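Sound, light and the supermarket

October 25, 2018

I was diagnosed with ADHD and sensory processing trouble as an adult, after my daughter's paediatrician handed me a form to fill in about her and I kept ticking the boxes for myself. I've been asked a few times how I manage the shopping now, so I'm writing it down.

We moved to Vadley in June. The nearest big supermarket is the one on Beder Street, and for the first month I came home from every trip with a headache and half the list. The freezers hum, the lights over the produce section flicker, and the checkout beeps are set louder than they need to be. I used to think everyone felt like this and was just better at hiding it.

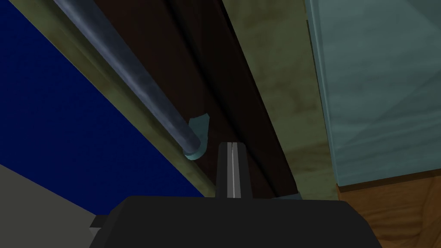 What I tried first

Earplugs. I bought a pair of foam ones from the chemist and they were fine for the hum but made my own chewing and breathing too loud. After that I got a pair of reusable ones with a filter. They cost more, and I lost one within 10 days. I have since replaced it and keep the set on my key ring.

Sunglasses indoors also helped. I felt silly for two trips and then stopped noticing. A cap does nearly the same job if you don't like people looking at you.

The list itself took longer to sort out. I had it on my phone, but every time I opened it I'd see a message and lose my place. Now it's on paper, in the order of the aisles. It has 20 lines, because that is what fits on the pad, and if something doesn't fit it waits a week.
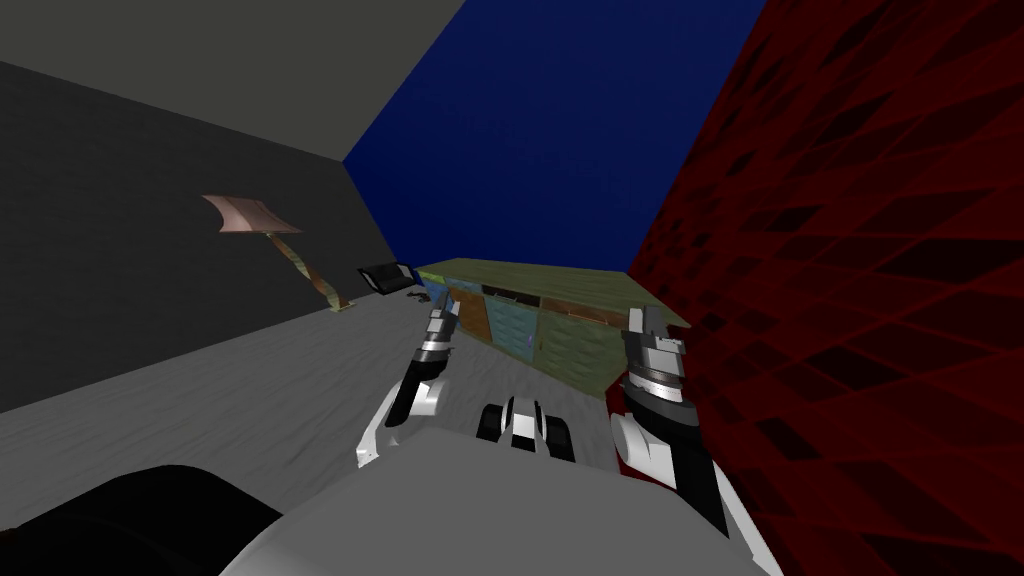 I also changed the time I go. The store has a quiet hour in the morning when they turn the music off, but it clashes with the school run, so I go after dinner. It's a 900 metre walk and I take the trolley bag. The walk home is the part that settles me down again, and on the nights I've driven I've been snappy with the kids.

My daughter comes with me every second trip. She has her own ear defenders, green ones, and she is in charge of crossing things off. We've agreed on a word either of us can say if we need to leave. She has used it once and I've used it four times. We left the basket with the staff at the front desk and went home, and we had toast for tea.

I still forget the dishwasher tablets.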